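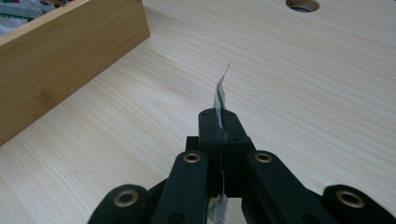

Narendra Mittal asked after the first release why the success label is still "yes" on episodes where the pad is already coming off the finger, and whether he should throw all of them away before training. He should not throw all of them, but he was right that the card did not tell him enough. The present version tries to answer him.

Strand-Tea: notes on the pad failure

Strand-Tea is a set of table-top handling episodes recorded with a pair of hand-held grippers and a head camera. The operator works at a table with an open wooden tea box and handles tea packets with the two grippers. The release contains 3000 episodes. Of these, 400 are marked with the flag pad_damage, and this card is mostly about them.

What went wrong

The gripper fingers carry a soft pad on the inner face. The pad is glued. In March we changed to a thinner glue tape from Butix, as the old one left a thick line at the border of the pad. The new tape held well on the test bench. In real work it began to let go at the lower edge, which is the edge that goes between the packets and rubs against the dividers of the box.

The failure is slow. First the corner lifts a little and comes back down when the finger closes. Later it stays lifted. In the end there is a strip which hangs free, and this strip can touch the packet before the finger does. Operators did not feel it in the hand. Linnea Hovland found it on a Friday, while she was reviewing wrist video for a different problem (dropped frames), and by that time the damaged pads had been in use for 2 weeks.

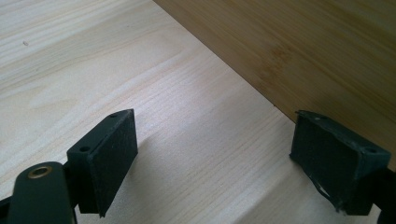 Pad torn along the lower edge, with lighter material visible under the foam.

After this we stopped the recording and looked at every finger. We also found one gripper where both pads were good but one finger was mounted with a wrong screw, so it had play. It is a separate fault and has its own flag, finger_play. It is present in 18 episodes only. Please do not mix the two flags, as the motion looks different: with play the finger tilts when it closes, with a damaged pad it closes straight but the packet turns.

Effect on the data

We see the following in the flagged episodes.

Packet rotates in the grip. The good part of the pad holds and the damaged part slides, so the packet turns toward the damaged side. In most cases the operator corrects with the wrist. A policy will learn this correction, and on a gripper with healthy pads it makes no sense.

Grip width has an offset. The width signal was calibrated with full pads. Where foam has folded over itself, the fingers stop earlier and the signal reads too wide. Where foam is missing, it reads too narrow. We did not correct the values. The raw signal is in the files as it was recorded.

Thin wrappers are worse than full packets. A single sheet of plastic needs the two fingertips to meet cleanly, and a lifted edge can catch it and carry it along after the gripper opens. Look for episodes with the note "release late".

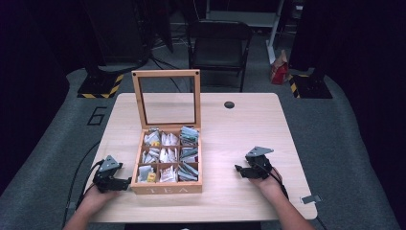
The head camera is of little help for finding the fault. From above the devices cover their own fingers most of the time, and the pad is only a few pixels. All the flags were set from the wrist views, by two reviewers working separately. Where they did not agree, Balthasar Gruber decided. He was strict, so some flagged episodes have only a small lifted corner.

The success label describes the task only. If the packet ended where it should, the label is "yes", also when the pad was hanging. We discussed to change it and decided against, because people already use the label in this meaning.

Fields added in this version

pad_damage: none, lifted, torn, strip
pad_side: left, right, both (as seen in the wrist view, not from the operator's body)
finger_play: true or false
review_note: free text, may be empty

One warning for pad_side. In the first release the side was written from the operator's point of view for one gripper and from the wrist view for the other. This was my mistake. It is now the wrist view everywhere. If you have stored the old values, please load them again.

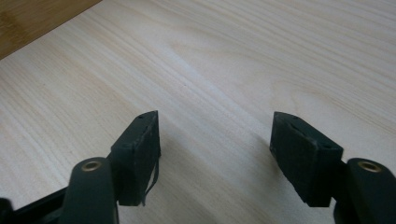 For training of grasping we suggest to leave out "torn" and "strip" and to keep "lifted". Trygve Dalen trained with and without the "lifted" episodes and could not see a difference in his results, but he used only the video and not the grip width. If you use grip width as an input, leave out everything which is not "none".

For work on fault detection the flagged part is maybe the most useful part of the release. The start of the damage is not marked in time. The flag is for the whole episode, even when the edge lifts only in the last seconds.

What we changed on the grippers

The glue tape went back to the old type, and the lower edge of the pad is now folded under the rim of the finger. Before each session the operator opens the gripper fully and holds it still over the bare table until both pads are seen in the wrist view. If any edge is loose, the pad is replaced before recording. Gluing it again on the spot is not allowed; we tried it and it came off within the same session, with glue on the packets.

Known open points

The play in the finger was repaired, but we do not know in which session it began. There may be unflagged episodes before the first flagged one.

Episodes with the review_note "shadow" are uncertain. The reviewers could not say if the dark line was a lifted edge or only the shadow of the pad on the table.

Corrections can be sent to Ákos Mészáros, with the episode number and the wrist view in which you see the problem.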